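**Cell Operator, two-arm sorting bench (day and evening shifts)**
Norkano, Skerstead site

We are hiring four cell operators for the packing hall at Skerstead. The jobs are permanent and full time, and the first start date is in September. You don't need a background in robotics. You do need to be comfortable standing next to a machine, watching it closely and stopping it when something looks wrong.

The hall handles small mixed items that arrive in trays and leave sorted by type. Until last year all of it was picked by hand. Six people worked the line on each shift, and the most common complaint was sore wrists and shoulders by mid-afternoon. We now run part of the sorting on two-arm benches, and more will follow. The people who used to pick on those lines still work here. Most of them have moved to bench operation, quality checks or receiving. The vacancies come from retirements and from adding an evening shift.

Some of the work has gotten lighter and some of it has gotten harder. There is much less reaching and lifting. There is more screen time, more waiting and more need to stay alert while waiting. The benches do well with firm items that keep their shape. They are slower than a person with anything soft or crumpled, or with two items lying close together, and those are the trays you will be called to most often. You will also still pick by hand for part of each shift, both when a bench is down and when a customer's goods don't suit it.

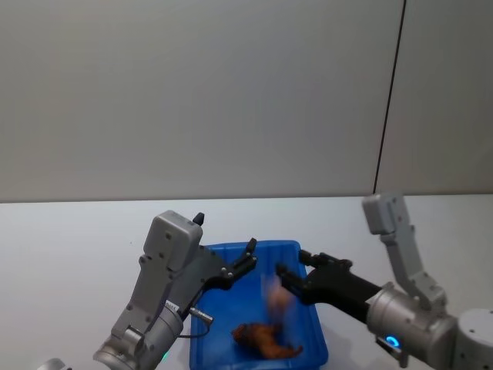 ## What you will do

- Load trays, start the run and stay within reach of the stop button
- Clear missed or dropped items once the arms are parked and the bench is locked out
- Check the gripper fingers at the start of the shift and after any jam
- Write down each stop, with the time and what was in the tray
- Guide the arms by hand through a new pick when a new product comes in
- Pick by hand at the manual tables for about two hours per shift
- Hand over to the next operator in person

## What we ask for

- Experience in packing, kitchen, warehouse, laundry or assembly work, paid or unpaid
- Enough written English to fill in the stop log
- Good close vision, with glasses or contacts if you wear them
- Willingness to rotate between days and evenings

A forklift license is useful but not required.

## Training and pay

Training lasts 6 weeks at full pay. The first part is at our Vilbridge site, with transport provided, and the rest is at Skerstead alongside an experienced operator. Operators are paid one grade above hand pickers. The evening shift carries a supplement. There is no individual pick-rate target on the benches, and the stop log is not used in performance reviews.

## How to apply

Send a short letter or a resume to Thandeka Motaung in the Skerstead office and quote job number 346. You can also drop off a paper application at the front desk before 4 p.m. If you would like to see the benches running before you decide, ask for Silvana Lacerda, the shift lead, who can arrange a visit. Closed shoes are required in the hall.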